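Print this page | E-mail this page

Reading time: 9 min

We use cookies to remember your course login. By continuing you accept this. Close

Estcombe Technical Program
Automation Planning, Unit 9: Buying and Budgeting for Data Collection Equipment
Handout revised 2024-10-19

Scope

Unit 8 dealt with buying fixed arms. This unit deals with hand-held grippers: the units an operator carries to record demonstrations, which are later used to train a policy for an arm. The purchase price of a hand-held unit is low next to an arm, and for that reason the surrounding costs tend to be left out of the request. Most of this handout is about those costs.

Bring the Unit 8 worksheet to class. The columns are the same.

1. Start from hours, then convert to units

A request that begins "we need 12 grippers" cannot be checked. A request that begins with recorded hours can. Work in this order:

a) Usable hours of demonstration the project needs.
b) Share of recorded time that survives review. Use your own pilot figure. If there is no pilot, budget for one first and stop here.
c) Hours an operator can record in a shift, after breaks, resets and battery changes.
d) Operators per shift.
e) Units per operator (one or two, depending on the task).
f) Spares.

Step (e) is where most worksheets go wrong. Two-handed tasks need a pair per operator, and a pair with one failed unit records nothing useful. Spares for two-handed work should therefore be figured against pairs in use – not against the total number of units on the shelf.

Worked case. The Jerville site planned for three operators, all on two-handed tasks. That gives six units in use. With one spare pair the order is eight. The site added one more unit to be kept on the bench for fit checks of new jaw pads, for a total of 9. The ninth unit was questioned in review and approved, as pad changes had been taking a working unit out of service each time.

2. Capital lines

Enter each as its own line. Bundled prices hide the items that run out first.

Gripper body and jaw mechanism. Ask the vendor whether left and right units are the same part. If they are, one spare covers either hand.

Camera and mount. Ask whether the lens can be replaced without sending the unit back, and whether calibration has to be repeated after the swap.

Tracking. Depending on the system this may be printed markers, onboard sensors or a separate headset. Markers are cheap, but a scratched or lifting marker has to be replaced, and the replacement has to go on flat and in the same place. Include the mounting plates.

Cables and strain relief. Buy more than the vendor suggests.

Chargers and batteries. Count bays, not chargers.

Storage. One shift of recording should fit on local disks even if the network is down. Size it from a measured file, not from the data sheet.

Cases and racks. Units left on benches get knocked off benches.

3. Consumables and wear parts

Jaw pads are the main item. Record the date each pair of pads is fitted and the date it is pulled, and carry the average into the next budget. Pads wear faster on cardboard, rough fabric and anything with grit on it.

Task objects also belong here. Bottles, cups, lids, paper and small containers are handled many times a day and get dented, torn or lost. They are often paid for out of petty cash, which means the true cost never appears in the plan. Give them a line. Where a task depends on one exact object, buy three at the start, as the supplier may change the shape later.

4. Comparing quotes

Two quotes are discussed in class, from Amrani and from Sokix. The full sheets are in the course folder. In outline:

Amrani: higher unit price, pads and cables included for the first year, repair at their own shop. Lead time 12 weeks.

Sokix: lower unit price, no consumables, repair by part exchange. Lead time three weeks.

Do not compare unit prices until both quotes have been brought to the same basis. Add consumables, shipping, expected repairs and the cost of units standing idle while away for repair. On the class figures the gap between the two narrows to a point where lead time decides it. Students who planned a January start will find that only one of the quotes meets it, given an order placed at the date of this handout with no holiday allowance. Add the allowance and check again.

Ask both vendors for the following in writing:

- firmware support period
- whether recorded files can be read without the vendor's software
- price of a single jaw pad set, ordered alone
- return address for repairs and who pays the freight

5. Space

Floor space is seldom charged to the equipment request, but it limits how many units can be used at once. Plan for the operator, a work table, a reach zone on the open sides and a clear path behind. Add room for whatever the task calls for, and a place for people who are waiting or setting up.

Lighting should be checked before the order goes in. A room with bright ceiling fixtures may be fine for people and still produce glare on glossy objects or blown-out areas in wide-angle footage. If shades or diffusers will be needed, they go in the request too.

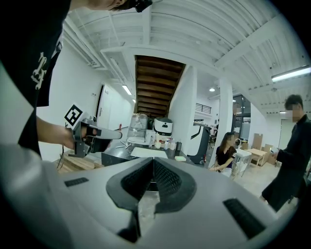 Shared rooms lower the rent line and raise the scheduling line. If other work goes on in the same space, decide in advance who has the tables and when, and how people nearby are told that recording is under way. Consent forms and face blurring both take staff time. Enter that time under review labor, in hours.

6. Labor

Operators are usually the largest cost over the life of the project. Budget for training before the first usable hour, and for a second, shorter session after the first review. Review labor should be a separate line from recording labor – they scale differently, and a bad week of recording makes more review work, not less.

The Estcombe pilot logged 17 faults over its run. Most were cable or battery faults fixed at the bench. Each one still stopped an operator, and the stopped time cost more than the parts did. Put a bench technician in the plan, even if only for part of the shift.

7. Contingency and staging

Order in two stages where the vendor allows it. Stage one covers the pilot and should use the same model intended for the full run. Stage two is released when the survival share in step 1(b) has been measured. Hold contingency against stage two only, and state what it may be spent on.

Before next class

Complete the worksheet for a site with two operators, one on two-handed tasks and one on single-handed tasks. Show spares for each separately. Attach both adjusted quotes and mark the line that changed your ranking, if any did.

Get unit handouts by e-mail: subscribe to the course newsletter

Print this page | E-mail this page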